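Do apples really make bananas ripen faster, or was my aunt just tidy?

Bonifacio Requena
Aug 8, 2024
Moved to Pacheco in spring and my fruit has lost the will to live. Bananas go from green to brown while I'm at work. My aunt always kept the apples apart from everything else and got sharp with anyone who mixed them. Is there anything to it? Kitchen sits at 765 on the "why did I rent this" scale, no AC, one window.

Girkden
Your aunt was right. Apples give off ethylene gas, and bananas, avocados and pears all respond to it by hurrying up. Bananas make plenty of their own too, so moving the apples buys you a day or two at best.

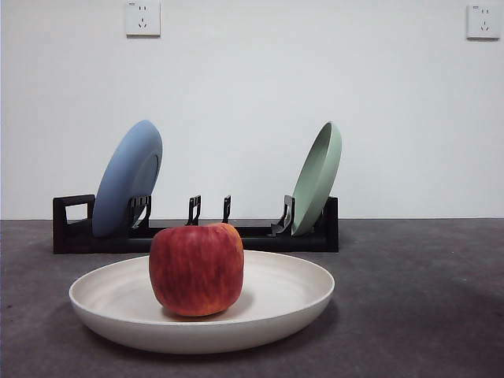
Apples keep for weeks in the crisper drawer. Put the bananas on the counter, as far from the stove as your one window allows. If they're already yellow, the fridge is fine. The skins turn an ugly brown but the inside holds for about 4 days.

asta_m
just buy fewer bananas

Humen
Seconding the fridge. I'd skip those green produce bags, I bought a pack and my lettuce died on schedule. For rock-hard avocados go the other way: paper bag, one apple, fold the top, check it daily.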